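Soser > Workshop > Notebooks > Teleop and hand demos > February

Scooping task, bin to cup, bimanual hand-held

09:40. Picked up from yesterday's list. Goal for the session was a clean block of demos of the spoon task with the hand-held pair, enough to retrain the Huet policy from scratch and stop mixing in the old remote-control data. The old data was recorded on the leader arms and the wrist motion is different: slower, with a pause before every contact. The policy has learned the pause and sits over the bin for up to 4 seconds before going in.

Calibration first. Left gripper jaw width read 2 mm open at full close. Re-zeroed, closed and opened it a few times, same offset back again. Swapped the encoder lead for the spare and the offset went away. Old lead is in the faulty tub with red tape on it, please don't put it back on the bench. Right gripper fine.

Tracking check on both: slow figure eight over the table, then hold still. Left drifts slightly when it is brought in close to the operator's body. Noted, not fixed. Operator was asked to keep elbows out.

10:30. Protocol for this block, same wording as on the whiteboard:
- start with both grippers above the table, jaws empty, spoon at the mark
- right takes the spoon, left steadies the cup
- one scoop per demo, tip into the cup, spoon back to the mark
- hands out of the work area before pressing stop
- spills stay in the dataset unless the cup goes over

Jaw speed is left to the operator. Last time we coached it and every demo came out the same, with the policy then falling apart on any spoon pose it hadn't met.
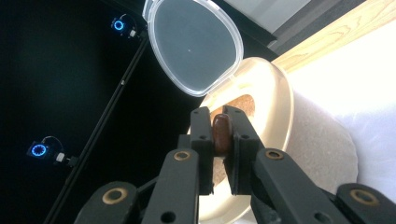
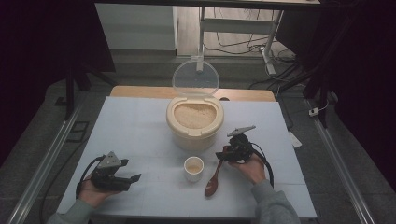 Exposure is the main thing to sort before the next block. The gripper cameras were left on auto and they hunt whenever the hand turns from one side of the table to the other, so the same surface comes out at two or three different brightnesses inside one demo. The first picture has both ends of it: the white surface on the right is blown out and the left half is close to solid black apart from the blue rings. Locked exposure on both cameras at lunch using the open bin as the reference. The right side still clips a little. Moving the light would be better, but the stand is shared with the Zinow rig and they have their own marks on the floor.

The head view is much more even. It gets both jaws, the cup and the bin together, and the spoon hanging from the right gripper is readable against the blue-grey sheets. If the policy only gets one extra view it should be this one.

13:15. Afternoon block. Cable drag on the right gripper. The cable leaves the body and comes down the side, and when the operator rolls the wrist to tip the spoon it pulls back late in the motion. It shows in the trajectories as a small kink just before the pour. Taped a longer service loop to the sleeve, kink smaller. A strain relief on the body would do it properly. Will print one.

Spoon slip: the handle rotates in the jaws if it is taken too near the end. The operator corrects for it without noticing, by tilting further, and that correction then gets recorded as part of the task. Tried thin rubber on the pads. Better grip, but it sticks on release and the spoon comes up with the jaw. Back to bare pads for now, with the mark moved so that the natural grasp is closer to the bowl.

15:50. Count for the day is 170 kept, 8 thrown out. Of the ones thrown out, most were tracking loss on the left, the rest were the cup going over. The thrown-out ones are in their own folder on the Letlow drive, don't delete them — the tracking losses are useful for the filter work.

Replayed a handful on the arms at half speed, bin lid open, spoon placed by hand. Approach and scoop look right. Transfer to the cup is too low and the bowl clips the rim. Suspect the gripper-to-flange offset in the config, it still has the value from before the top plates were refitted. Measure again with the calipers before blaming the demos.

To do:
- flange offset, both sides
- strain relief, right then left
- exposure values written into the config so they survive a restart
- second operator for the next block, all of these are one person's hands
- top up the bin to the line before each set, the level dropped through the afternoon and the late scoops are visibly deeper in the z plot
- train Huet on today's set alone, no remote-control data, same seed as the last run

16:35. Training started on the bottom machine. Leave it on please.

2 comments
4 shares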